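Descaling a small stainless pot, and what the white film is

Tap water at my place tests at 300 ppm hardness. Anything I boil in it leaves a chalky ring, and after a few months the ring turns into a film over the whole bottom of the pot. The film is mostly calcium carbonate. Dish soap does nothing to it, since soap works on grease and this is a mineral.

Scouring removes the film but also scratches the steel, and scratches give the next layer something to hold on to. I stopped using steel wool for this reason. Acid is the better tool. White vinegar works. Citric acid powder works faster and smells less. I buy the Florkico powder in the plain bag, but any food-grade citric acid is the same compound.

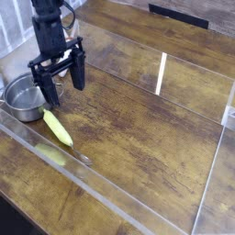

Small stainless steel pot on the wood table.

My procedure uses 2 teaspoons of powder in enough water to cover the film. Bring it to a simmer, turn off the heat, and leave it for 34 minutes. That time came from my own trials with a kitchen timer. Shorter soaks left a faint ring, and longer ones made no difference I could see. Pour it out, rinse, and wipe with a soft cloth. Heavy scale may need a second round with fresh solution.

Do not mix the acid with bleach or any cleaner that contains it. Do not use this method on bare aluminum or cast iron.

Rainbow stains are a different problem. They come from heat thickening the oxide layer on the steel, and they are harmless. The same solution usually takes them off in a minute or so, cold.

Pits are the third case, and acid will not fix them. They come from salt sitting on the bottom of the pot before the water boils. Add salt after the boil and stir it until it dissolves.

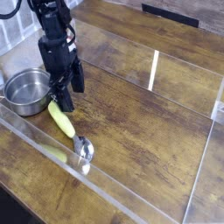
Spoons and other flatware

The same powder works on stainless spoons, with one change. Lay them flat in a plastic tub and use warm water off the stove. Leave out anything silver-plated or with a glued handle. I rinse after three minutes and dry each piece by hand, or the hard water puts the spots right back.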